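Two-arm table setup, what are the house rules supposed to look like?
Posted in Robotics & Automation Help by Nuria Gebremichael, June 27, 2024

Hi all! I've been handed the job of writing a rules sheet for our two-arm bench at Woncombe and I'm a little stuck. We handle small electronics on it, mostly things with screens, and up to now everybody has just done whatever they learned from the last person. The draft I inherited is 26 rules long and I'm pretty sure half of them came off a sheet for a much bigger machine (there's a whole paragraph on forklift lanes, we don't have forklifts).

What I'd like to know is what you'd keep. I've got two stages that cause most of the arguments, so I'll give you what I have for each.

Stage one: one arm working, one arm parked
My draft says the idle arm stays back at its own side of the table and the working arm gets the middle. Both devices go down screen up, with space between them. The argument is whether "parked" means powered off or just not moving. I say powered off if anybody is going to reach in. Abdella, who trained me, says a hold is fine.

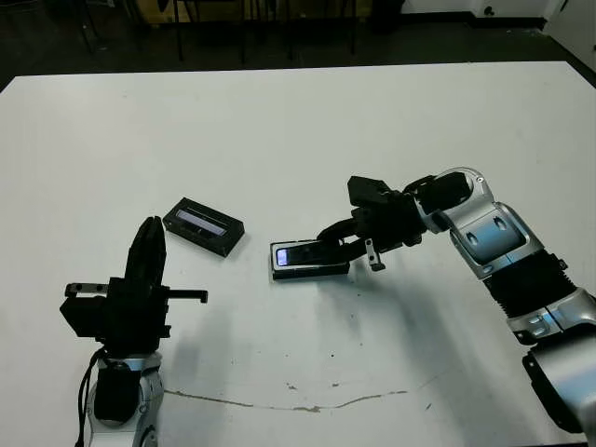
Stage two: both arms over the middle
One gripper has a device and the other one is open and coming in from the opposite side, with a phone on the table between them. I've got a speed limit for this part and a line saying no hands past the table edge, period. Do I need anything else? Also, does the table itself count? Ours has a thin brown line that looks like a crack curving across it and I can't decide if that belongs in a safety sheet or on a shopping list.

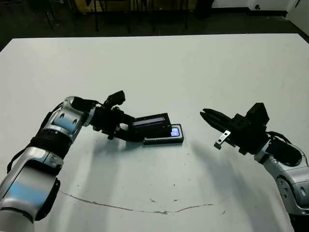
Replies

Hagos Belay
Okay, I've written three of these sheets and every one was too long the first time, so don't feel bad about the 26. Go through and cross out anything that isn't about your bench.

On the parked arm, I'm with you. A hold is software telling the motors to stay put, and software changes its mind. If a person is reaching in, stop both arms in a way that can't be undone from the keyboard, and whoever reaches in is the one who restarts. I'd write that as rule one and put it in bigger type. What counts as a proper stop depends on your arms, so go by the manual and your risk assessment and don't take my word for it.

For both arms in the middle, I'd add that only one arm moves into the shared space at a time until the program has been run empty, start to finish, at slow speed. And give each gripper a force limit you've checked with a junk device. Phones have batteries in them! A squeezed screen is annoying, a squeezed battery is a fire, so write down what to do with a damaged one and where it goes.

The table line goes in the sheet for now. Put a strip of tape at each end of it, date the tape, and look again every so often. If it grows past the tape, you stop using the table. We did that at Bratitz from January on and it settled the whole discussion. Run a fingertip over it too (arms off, obviously) and see if there's a lip that a phone could catch on.

Oh, and cables. Check there's slack at full reach before each new program. I always forget to put that one in.

vinon_206
just get a light curtain, problem solved

Nuria Gebremichael
Thank you Hagos, the tape idea is great and I'm stealing it. I'm down to 3 rules for reaching in and one page overall. Vinon, we did get a price on a curtain, and it's on the wish list, but I still need the sheet in the meantime. I'll post the finished version once Abdella has had a go at it.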